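A visit to the open lab day at Cekville
February 1, 2022

I had wanted to see the robot teaching room in Cekville since I read a short notice of it last year. Now the doors were open for one day, and I took the early train. I am a teacher of technical drawing and no engineer, so please read my report as one of a curious guest.

The lab is on the upper floor of the old Rellow building, behind a bicycle shop. At the entrance one gets a paper badge and a sheet with the programme. I was in group 4. We were told to leave our coats on the hooks, to stay behind the yellow tape and to keep our voices low while an operator was working.

First there was a talk, a bit long for my taste. The main idea I understood well. The people here do not write down every movement in a program. A person performs the task with the robot, many times, and each performance is recorded. The lab calls one such recording an episode. When there are enough episodes, a model is trained on them, and then the robot tries alone. For the task which we were going to see, 253 episodes had been kept so far. The speaker explained that "kept" is the important word, for many are thrown away.

There are two ways to give a lesson. In the first, which they call teaching by hand, the operator takes hold of the arm itself and leads it. The motors become soft, and one can push the arm with little effort. In the second, the operator sits at a side desk and moves a smaller arm of the same shape, the leader, and the big one follows. The name of this control set is Restoner. I found the second way more beautiful to watch, but the first one is easier to understand.

Then we went to the table. The task of the day was pens and markers: to pick one up, to bring it to the mesh holder and to let it go there. It sounds like work for a small child. The books stay on the table during the whole lesson, so that the model learns with ordinary desk things near to the target.
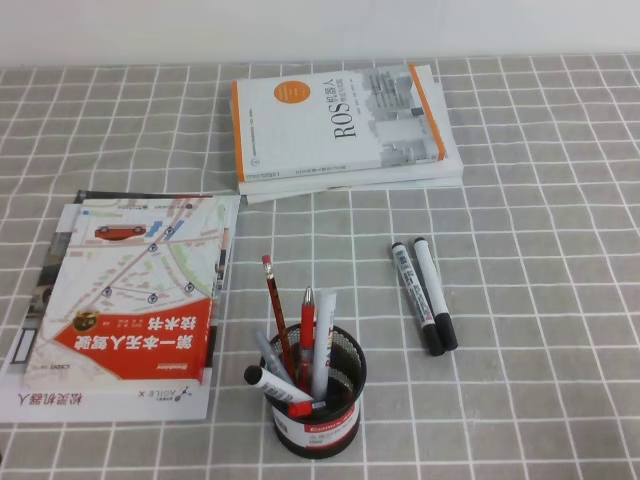 Why not clear the table completely and make the lesson easier, asked a visitor from the second row. The guide answered that they had done this in the beginning. The robot learned quickly, but as soon as a book was put beside the holder, it became uncertain and stopped in the air. Since then they teach with the books present, and they move them a little between the episodes.

I looked for a long time at the two markers on the grey cloth. They lay so that their lower ends touched, and I asked if this was a difficulty. Yes, I was told, because the fingers can push the second marker away when they close on the first. The operator must decide from which side to come, and should decide the same way each time. If one day he comes from the left and the next day from the right, the model receives two opinions and makes something between them, and the fingers close on air.

The operator of our group worked with the leader arm. She spoke very little. What surprised me was how slowly she went down and how quickly she moved in the free space. Afterwards she explained to us that she makes a short stop above the marker before each grip. It helps the model to find this moment again. I also learned that a hesitation is recorded like everything else. When a hand trembles or goes back, the robot may learn the going back too, and for this reason such an episode is deleted at once.

After a break with tea (the biscuits were finished when our group arrived, group 3 was hungry) we were shown the recordings on a large screen. The lab uses a view over the table and a view from the wrist. The one from the wrist I liked more. The pens become like trees, and one understands how narrow the space is for another one to enter. The red pencil stands higher than all the others, and the grey fingers are already at the right side of the holder, in front of the lower part of a white marker.

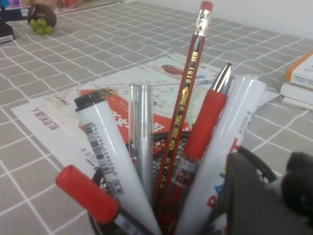 More pens in the holder should mean more episodes with a full holder, remarked Vass, or the robot will only know how to fill an empty one. The guide agreed and said it is a known weak point in their collection. Most lessons begin with few pens, because it is quicker to prepare the table so. They plan a new series in April, in which the start will be mixed.

I asked about the wavy cloth, too. I had thought the white squares were for measuring. The guide said that the model gets only the camera pictures and the positions of the joints, and no one gives it the squares as numbers. The folds are left as they come.

At the end, visitors could try to lead the arm by hand. I waited in the queue and had my turn of one episode. The arm is lighter than it looks, but it wants to go further than you want, and my marker landed beside the holder, with the cap against the rim. On the second grip it went in. The young man at the computer pressed the delete key with a friendly face. My drawing hand is used to paper and has opinions of its own.

Some practical notes for those who wish to go. The tour takes longer than the programme says, so do not book the first train back. The room is warm. One hears badly in the back row, and it is better to stand at the short side of the table, where the hands of the operator can be seen. Bus 9 stops at the bicycle shop. Groups are registered by telephone in the morning, and the next open day will be announced at the entrance and in the town paper.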